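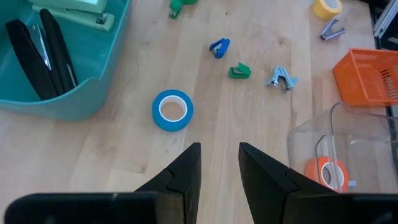 Staplers in the teal bin, with staple removers and masking tape on the table.

Open Day at Grurnodel, Sketcombe
November 5, 2021

Tolera Negash and I went out to Sketcombe for the open day at Grurnodel. We had both been asked to look at how other places keep their small supplies, because our own supply closet on the second floor has become hard to use. I took notes on the way around and have written them up in the order we saw things. Tolera read the draft and added the part about labels.

Getting there

Grurnodel is in the Wainwright building, at the far end of the business park. The sign at the main gate still points to the old entrance, so follow the road past the loading area and turn left. Parking was free. Sign-in was at a folding table just inside the door, and by the time we left the sheet showed some 76 names. Most people came before lunch. If you go to the next one, go after two o'clock, when it's easier to hear the person talking.

Tours left every half hour in groups of 8. Ours was led by Nestor Belmonte, who has been at Grurnodel since it moved to Sketcombe. He walks fast and doesn't mind being stopped for questions. The tour is supposed to last forty-five minutes and ours ran a little over an hour.

Sorting small office things

The first stop was about desk supplies, and it was the one I'd come for. The items were ordinary. A teal plastic bin had staplers in it, black ones and a mint-green one. Staple removers lay on the table in green, blue and gray-blue, with a roll of blue masking tape and a roll of yellow.

Nestor's point was that staplers and staple removers should not share a bin. People think of them as a pair and put them away as a pair, and then the removers sink to the bottom under the heavier things. Someone who needs a remover can't find it and orders another. He said Grurnodel had been doing exactly that for years before anyone went through the bins. We do it too. I know of two drawers on our floor that have removers at the back of them.

Their rule now is one kind of thing to a bin, whatever the color of the thing. Tolera asked if it wouldn't be better to match colors, with green items in a green bin and so on. Nestor said they had tried it and people liked it for a week. The trouble is that you don't go looking for "something green." You go looking for a stapler. The color of the bin can tell you what's inside it, but then everything of that kind has to go there.

Tape was a longer conversation. Masking tape gets used for marking, holding and labeling, so it travels all over the building and never goes back. Nestor lets it live in more than one place. He would sooner have a roll near each table than one tape bin that is always empty. Rolls are kept flat or on a peg. He doesn't like them standing on edge on a table, for the reason you would expect.

The stock list

Grurnodel keeps a single list for the whole building. It had 1,052 lines on the day we visited, which sounded like a lot to me until Nestor scrolled through it. A line can be a box of paper clips or a filing cabinet. Every line has a place, a unit and the date someone last looked at it. The list doesn't try to say exactly how many of a cheap thing there are. For staplers and tape it only says "enough" or "order."

I asked how long it takes to keep up. The full check is done every January and takes two people most of a week. Between checks, whoever finishes a box changes the line. He admitted that this part doesn't always happen and that the January check turns up surprises. Last time it was a carton of binder rings that had been listed as gone.

Larger and awkward items

We moved on to the things that don't fit a bin. Lamps were the main subject here. A jointed desk lamp takes up a lot of room for what it is, and it won't stand neatly beside another one. The base is heavy, the arm swings out, and the cord ends up under something. Nestor keeps lamps on the lowest level or on the floor, base down, with the arm folded as far as it will go. He says the cord should be tied once, loosely, and that winding it tight around the base is how cords get damaged near the switch.

One of the other visitors, a woman from a school district, said they had simply stopped buying jointed lamps and gone over to the clip-on kind. Nestor thought that was reasonable for classrooms.
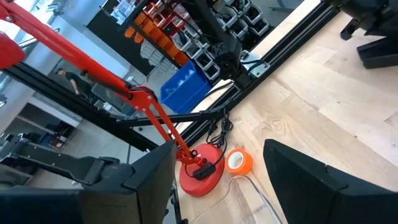 The same goes for anything with a long reach or a loose cord, such as desk fans and the bigger hole punches. Give them floor space or a deep shelf and accept that the space will look half empty. We've been putting ours on the top shelf, where they have to be lifted down over people's heads. Tolera wrote that one down and underlined it.

After that we spent some time on the shelving. The unit is dark and packed with bins, orange ones in rows on one side and white and gray ones stacked on the other. A blue crate with white printing on it sat in front. I liked being able to tell from across the room which side I wanted, even before I knew what either side was for.

Grurnodel uses the orange side for things that get taken out and brought back, and the white and gray side for things that are used up. It's a simple split and it is the idea I would most like to copy. A returned item and a used-up item need different attention. With the first you want to know if it came back. With the second you want to know when to reorder. Our closet mixes the two on every shelf.

Crates are for things on the way somewhere. Nothing is supposed to stay in one past the end of the week, and the Friday clear-out is a fixed job that moves from person to person. I asked Nestor if the crates really get emptied every Friday. He said mostly.

Labels (Tolera's notes)

Labels go on the front of the bin and again on the shelf edge beneath it, in the same words. When a bin is out, the shelf still says what belongs there. They print in black on white and keep it to three words or fewer. Handwritten labels are allowed for a month and then have to be printed or removed. The label system is called Prollow, after the old software they used to make the first set, and people at Grurnodel say "Prollow it" when they mean "put a label on it." The software is long gone. They use an ordinary spreadsheet and a label printer now.

Tolera also noted that the labels on the highest shelves are printed larger. We should do the same.

Bins and baskets on the table

The last stop was about the containers themselves. There were round bins in green and orange-red on a shiny pale tabletop, a red plastic basket with slotted sides, and a tall teal-green container with walls you can partly see through, with a bright blue bin by it. Nestor's advice was to buy containers last. Sort everything first, leave it in piles or cardboard boxes for a couple of weeks, and see how large each pile settles. Grurnodel bought its first set before sorting and ended up giving a good part of it away.

He had opinions on each type. Round bins are fine on a table and wasteful on a shelf, where the corners are lost. Slotted baskets let you see what's inside, but pens and thin clips work their way through the openings. See-through walls help with light items that don't scratch. Opaque bins need a label from the first day. Height matters more than people expect, and a tall narrow container is good for rulers and rolled paper and bad for nearly everything else, as whatever is at the bottom stays at the bottom.
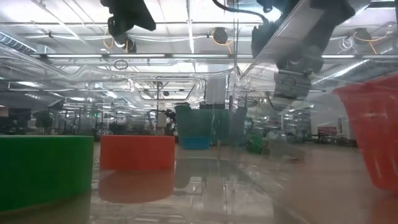 What we would change in our own closet

We talked it over in the car and agreed on 3 things to try first.

Separate what comes back from what gets used up. The left shelves can take the first and the right shelves the second. This costs nothing and can be done in an afternoon.

Move the lamps and fans down from the top shelf to the floor by the door, and put the spare paper where they were, in half-size boxes.

Label the shelf edges as well as the bins. Tolera will make the labels and I will check the wording against what people on our floor call things.

I don't think we need a list as long as theirs. A page on the inside of the door would probably do for our closet, with a column for "enough" or "order." Buying new bins can wait until we've seen the piles.

Practical notes

Coffee and sandwiches were set out by the entrance, and the sandwiches were gone by one. The Wainwright building has an elevator, but the tour used the stairs twice, so tell them at sign-in if you'd like the other route. Nestor said he would send his one-page sheet on sorting to anyone who left an email address. Ours hasn't come yet. I'll pass it along when it does.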